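3.2 Scoring of flower condition

Flower condition was scored on all plants in the trial from the first open bloom until the last bloom on each stem had closed or dropped. The trial used 52 potted plants, of which 48 flowered. The four plants that did not flower were kept on the bench so that spacing stayed the same, but they are left out of the tables. Plants came from two growers, Bendley and Fundora, and were mixed on the bench by drawing pot numbers.

Each bloom was given a score from 0 to 4. A score of 0 meant no visible damage. A score of 1 meant dull or slightly limp petals with no change in color at the edge. A score of 2 meant browning or blackening along part of one petal edge. A score of 3 meant damage on several petals, and 4 meant a bloom that had collapsed. Scores were given by the same person throughout (Els Verbeke) to avoid differences between observers. Blooms were scored on the plant and were not cut or handled.
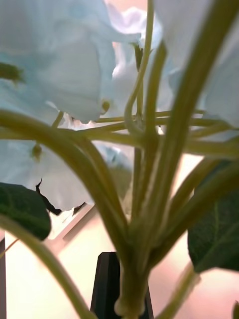

Figure 3. Pale blue-white blooms and stems seen from underneath. Dark, withered petal edge at lower left.

Scoring from above missed a good deal of the damage. In the first week we looked only at the open face of each bloom, and when the same plants were checked again from below, several scores had to be raised. Lower blooms were the main problem, as they tended to sit under the stems and were partly hidden by the flowers over them. The lower left bloom in Figure 3 has a jagged margin that has gone dark and curls at the edge, and it was given a 2 on that basis, while the large bloom at upper left has soft folds and faint creases in the petals, which we did not count as damage. Creases of this kind were common on large petals and were scored 0 unless the petal was also limp. From the second week on, every plant was viewed from both above and below, and the higher of the two scores was kept. First-week scores taken only from above were dropped.

Crowding of the stems near the base made it hard to assign some blooms to a stem. Where a stem could be followed by eye from the base to the bloom, the bloom was recorded under that stem number. Where it could not, the bloom was recorded under the plant only. More than 80 percent of blooms could be assigned to a stem. The rest are included in the plant means in Table 2 but not in the stem-level comparison in Section 4.1.

Buds were counted separately and were not scored for damage. A bud was treated as open once the petals had parted enough for the throat to be seen. Withered blooms still attached to the stem were scored 4 at each visit until they fell, and the date of the first 4 was used as the end of bloom life.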